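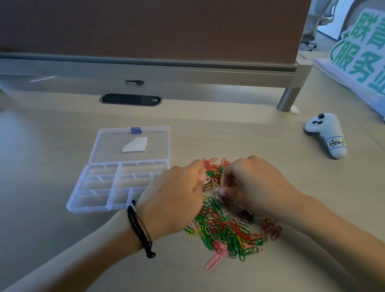

**Bivham Public Library Board**
Minutes of the Regular Meeting, Sun 11 September

The meeting was called to order by the Chair in the downstairs reading room. A quorum was present. The Library Director and the Recording Clerk attended. Two members of the public signed in.

**1. Approval of minutes**

The minutes of the previous meeting were approved with one correction. Under Item 6, "reference desk" should read "circulation desk."

**2. Director's report**

The Director reported 3,793 items checked out over the summer reading period. Large print and children's nonfiction both rose over the previous summer. DVD lending continued to fall, and the Director proposed moving the DVD shelving to the hallway outside the local history room. The Board had no objection, provided the fire door remains clear.

The catalog was offline for most of one weekday following an update by Pirnix. Staff recorded loans on paper and entered them when service was restored. The vendor has been asked for a written account of the outage. It had not been received at the time of the meeting.

**3. Overdue fines**

The Board resumed discussion of the proposal to end overdue fines on children's materials. The Director noted that fines on these materials are seldom collected in full and that families with blocked cards tend to stop visiting. One member asked whether replacement charges for lost books would remain. The Director confirmed that they would, and that an item is treated as lost after 60 days.

*Motion:* To end overdue fines on all children's materials, effective in February, and to clear existing balances on juvenile cards. Moved and seconded. Carried, with one member opposed.

The opposing member asked that the minutes record a concern about popular titles with long waiting lists. The Director will report on hold times at the spring meeting.

**4. Vondráček collection**

The family has offered the library a further gift of local maps and letters. The Board discussed storage, insurance and the condition of the material already held. Several folders from the first gift have not been cataloged. Acceptance was deferred until the Director has inspected the new material and confirmed that it carries no restrictions on public use.

**5. Meeting room policy**

The deposit for evening use of the meeting room was set at $100, refundable once the key is returned and the room has been inspected. Groups may reserve no more than 3 dates in advance. The revised policy will be posted at the circulation desk and on the library website.

**6. Public comment**

A resident of Amine Street asked that the book drop be emptied on holiday weekends. The Director will review the staff schedule. A second resident spoke in favor of longer Thursday hours. No action was taken.

**7. Adjournment**

There being no further business, the meeting was adjourned.

Respectfully submitted,
Recording Clerk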